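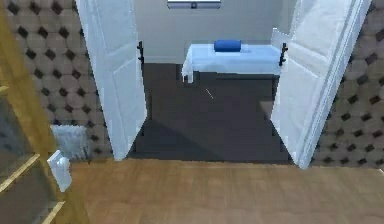 *White double doors, both open.*

I finally got to Osagie for the set lunch on Tuesday, after Kirsten Eyvindsson had gone on about it for weeks, and I'm already planning the next visit! You get 4 courses and can swap one of them (I traded the soup for smoked trout and would do it again). The lamb was soft and peppery, with a barley thing underneath that I'd happily eat by the bucket. Dessert was a let-down – a dry almond cake that needed a lot more cream than it got.

Service was friendly but slow between the second and third plates, so don't book a meeting right after. Coffee is extra, which felt a bit cheeky. Parking on the street was easy at noon.

They do a private room for groups too, though I ate in the main one and can't speak for it. Food gets 4 out of 5 from me, and I'd knock a point off for the cake. Go for the lamb.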